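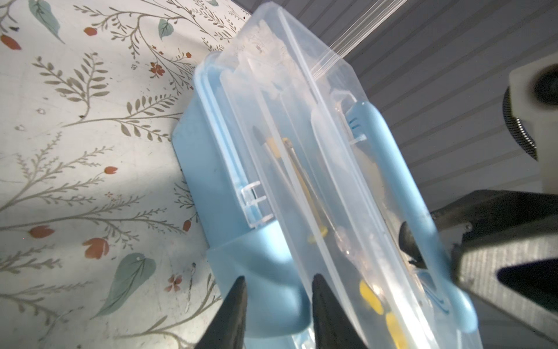

Posted by Marlene Macedo on 4 May 2026

I've been putting off writing up the Tirkirel two-arm bench kit until I had run it on something other than the foam blocks it comes with. My test is the tool box: a clear-lidded case with a light blue base, a latch, a carrying handle and hand tools. I like it because the parts are all different. The latch is stiff, the lid is slick, and the handle leaves a narrow gap to get a finger into.

The kit is two arms, the front rail, the mounting plates and the software. Framing and wall panels are extra. I ordered mine through Neditz in October and assembly took 10 evenings, mostly cable routing. The manual runs 142 pages and is clear on the mechanical side. The calibration chapter is thin, and I ended up using the notes on the Ukeo forum.

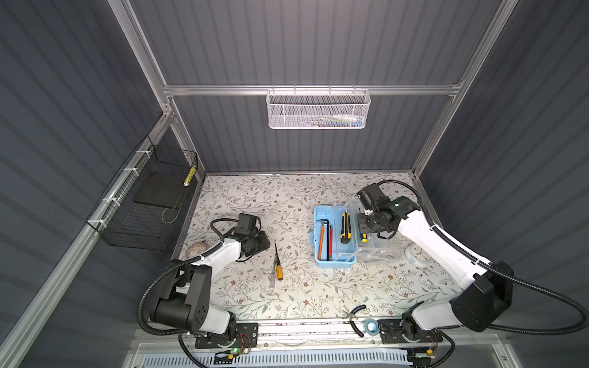

Tools on the mat, toolbox open on the bench.

Driving the arms by hand is easy to learn. You move the small leader arms and the big ones follow. I was picking up screwdrivers the first night. Pliers took longer, since they swing if you grab them off center.

You can save a task and have the kit repeat it. I recorded 64 runs over three weekends before the results were worth looking at. The software crashed 3 times in that stretch and lost one session.

The gripper cameras are good up close and poor with shiny plastic. Clear lids are still the hardest thing I give it. Hrubý sells softer fingertips that fit these grippers, and I may try a pair.
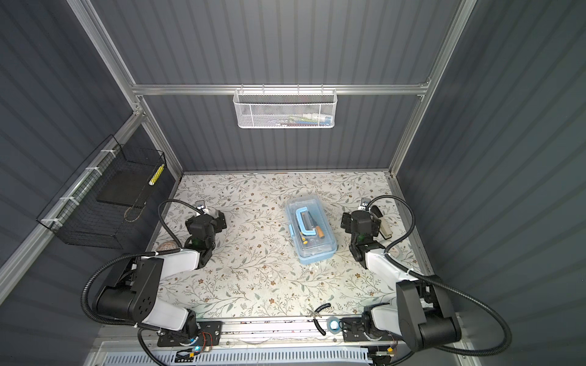
Home Automation Club, Bench Robotics Group

Would I buy it again? Yes, with the frame package this time. Cutting my own extrusion saved very little money. If you only need one arm, wait for the single version, which Tirkirel lists for later this year. Support answered both of my emails, one of them the same day.

Next I want to redo the cable loops on both arms. They hang wide and I'd like them closer in.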